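Bench notebook, Cluldale, back bench
6th July - glasses on the gold rack, take two

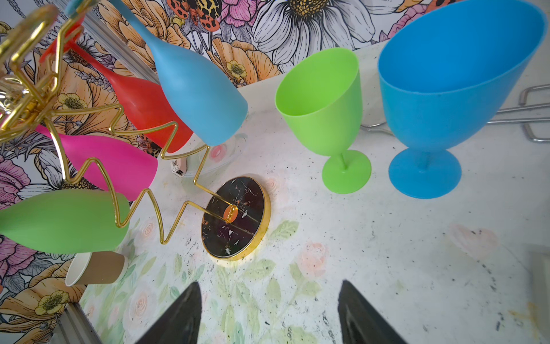

What we're after

Cirkance want a policy that takes a stemmed glass off a rack and stands it on the table, and one that does the reverse, and they would like both out of the same pile of examples. I have said yes to this in writing, so it goes down as possible.

Target for the set is 3,844 episodes, hanging and unhanging together. As of this morning we have 1,654 that I would show to another adult. There are more on the disk than that. See the June entries for why they are staying on the disk.

Teleop all day, wrist view and overhead view both saved. Vidmar build on the arm, the one before last, since the last one forgot which way was home.

Setup

Plastic goblets, the matt coloured ones. They are light enough that a bad close sends them skating, which is annoying and also exactly the sort of thing the model ought to see us recover from. The real glasses stay in the cupboard until somebody else is responsible for them.

Rack is the gold wire one with the black marbled base. It photographs beautifully and is a menace to depth. Thin shiny wire at odd angles comes back from the overhead sensor as a sort of rumour. The wrist colour view copes much better, so the plan is still to lean on that and treat depth as gossip.

Rose-print tabletop, big floral panel behind. We picked the busiest backgrounds on the shelf on purpose. In June the policy trained on the plain grey sheet did very well until it met a tablecloth, at which point it reached with great confidence for a printed leaf. The wall panel has big white daisies with yellow centres and a moth with leopard markings, so if it can ignore that lot it can ignore a kitchen.

Clutter left in: paper cup on its side, the little white power adapter, the clear plastic lid or dish. Keep them near the base of the rack where they get in the way. The lid is the useful one. It barely shows against the tabletop and a goblet foot put down on its edge will tip.

Starting positions

Reset card says a mix of hung and standing at the start of every episode, never all one or the other. Lime green and blue have done most of the standing so far. I noticed this at lunch, having set it up that way every time without thinking, and so by now the model probably believes that lime green is a kind of glass that stands. From this afternoon the colours get drawn from the mug before each reset. Pink and red-orange to start on the table for at least the next 70.

Also move the rack. Left side of the view is comfortable for my right hand on the controller and that is not a scientific reason.

How it went

57 episodes kept before lunch. Fewer than I had told Cirkance to expect, more than I had privately expected.

Taking off the rack is fine. Come in low, close on the stem just above the bowl (glass is upside down, so "above" means nearer the foot - please use this wording in the labels, we have three versions of it already), ease out along the slot, then turn it over. The turn is where the wrist runs out of travel if you approached from the wrong side, and you only find out when you are holding a goblet sideways with nowhere to go. Kept four of those with the put-down and regrasp included. They are ugly and I think they are worth more than the tidy ones.

Hanging back up is not fine. The foot of the goblet hides the loop from the wrist camera for the last stretch, so I was doing it by feel, and there is no feel. Wire also springs. Nudge one loop and everything hanging swings, and then you either wait for it to settle or teach the robot that glasses are meant to sway. I waited. The waits need trimming or the policy will learn to stand about, which it has shown real talent for.

Blue goblet: wide bowl and a short thick stem, so the stem grasp that suits the lime green one leaves the fingers rubbing the foot. Switched to a grasp round the lower bowl. Labelled separately. If that turns out to confuse things we can merge them later, which is what I said about the mugs.

Fingers are the black wedge pair. Glossy faces, so they slip on matt plastic if you're stingy with the squeeze. Tried a bit more closing force after the first dozen and the dropping mostly stopped.

Labels

Fludon is still cutting an episode into "reach, grasp, place" whatever you do in it. A regrasp gets filed as a second place followed by a very short reach. I corrected the morning's by hand and have the wrist to prove it. Until it is fixed:

Tag regrasps as regrasps, even short ones.
Tag any contact with the clutter, including when the glass is fine afterwards.
Colour goes in the colour field. It does not go in the notes field with a comment on the colour.
Failed hangs are kept if the glass ends up upright somewhere. Floor doesn't count as somewhere.

Specks on the tabletop

The tabletop has black specks and smudges on it, worse over to the right. I went to wipe it down and then stopped, as 1,654 episodes have been filtered on the assumption that the surface is what it is, and I don't want a clean half and a dirty half that happen to line up with the date I got bored. Leave it until the rack has moved, then do a block clean and a block not, and write down which is which.

To do

Colour draw before every reset, starting now.
Rack to the right, then to the middle, same number of episodes in each.
Ask Vidmar whether the wrist limit can be shown on the controller before you hit it.
Trim the waits.
Try one session of hanging only, early in the day, with fresh hands.
Tell Cirkance the count. Tell them about the hanging in the same message, lower down.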